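9. Wenn der Arm im Bad stehen bleibt (Fehler 267)

Dieses Kapitel hätte ich mir selbst gewünscht, als unser Voltar im Februar zum ersten Mal mitten in der WC-Reinigung stehen blieb und nur noch gepiept hat. Im Display stand 267, im Werksheft von Dramani steht dazu eine einzige Zeile: »Greifkraft unplausibel«. Aha! Also habe ich mir das Protokoll vorgenommen, und das Problem sitzt fast immer an derselben Stelle, nämlich beim Bürstengriff. Der Greifer fasst den Stiel, der Stiel dreht sich ein Stück mit, die Kraftmessung springt, und der Arm friert ein. Manchmal mit der Bürste in der Hand, manchmal lässt er sie vorher noch los.

Vorsicht: Beim Einfrieren hält der Arm seine Position mit voller Motorkraft. Bitte nie am Unterarm ziehen oder die Bürste herausdrehen, solange die Statusleuchte rot ist. Ich habe es einmal probiert und hatte danach einen ordentlichen blauen Fleck am Daumen.

So geht ihr vor:

1. Not-Halt am Sockel drücken und eingedrückt lassen. Die App reicht dafür nicht, sie pausiert nur den Auftrag.

2. Warten, bis die Leuchte von Rot auf Gelb wechselt. Das dauert 50 Sekunden, und ja, die ziehen sich.

3. Jetzt erst schauen, wo die Bürste gelandet ist. Hängt sie noch im Greifer, mit einer Hand den Stiel halten und mit der anderen den Löseknopf am Handgelenk drücken.

4. Deckel und Brille so lassen, wie sie sind. Der Voltar merkt sich beim Abbruch die letzte Stellung, und wenn ihr zwischendurch zuklappt, fährt er beim Neustart mit der Bürste auf den Deckel. 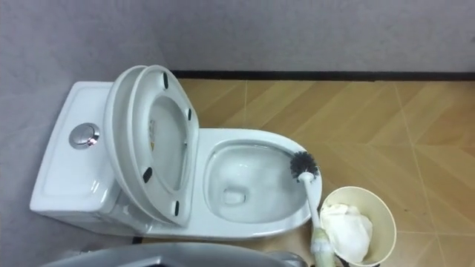

Steht bei euch beides oben und liegt der Bürstenkopf auf dem Beckenrand, kommt der Fehler nach dem Neustart gern gleich noch einmal, der Arm sucht den Stiel nämlich senkrecht im Halter, und bei mir hat er dabei schon zweimal ins Leere gegriffen. Im Poslow-Forum schrieb Timis dazu, man solle die Bürste unbedingt von Hand ganz in den Halter zurückstellen und auch den Abfalleimer ein gutes Stück wegrücken, sonst streife der Ellbogen beim zweiten Anlauf den Rand und melde wieder 267, obwohl mit dem Greifer alles in Ordnung sei. Das mit dem Eimer hatte ich überhaupt nicht auf dem Schirm, seitdem gehört es bei mir fest dazu.

5. Bürste zurückstellen (Handschuhe!), Eimer zur Seite, Greiferbacken mit einem trockenen Tuch abwischen. Kalkreste auf dem Gummi reichen schon, damit der Stiel rutscht.

6. Not-Halt herausdrehen und im Menü »Service« den Punkt »Greifer nullen« wählen. Die Backen müssen dabei leer sein.

7. Auftrag neu starten, nicht fortsetzen! »Fortsetzen« übernimmt den alten Kraftwert, und dann steht ihr gleich wieder bei Schritt 1.

Hinweis: Nach mehr als 2.000 Greifvorgängen sind die Gummiauflagen fällig. Den Zähler findet ihr unter »Service«, »Verschleiß«. Mit neuen Auflagen hatte ich wochenlang Ruhe.

Kommt 267 auch mit leerem Greifer, liegt es am Sensorkabel im Handgelenk. Da gehe ich selbst nicht ran, weiter mit Kapitel 10 (Einschicken und Transportsicherung).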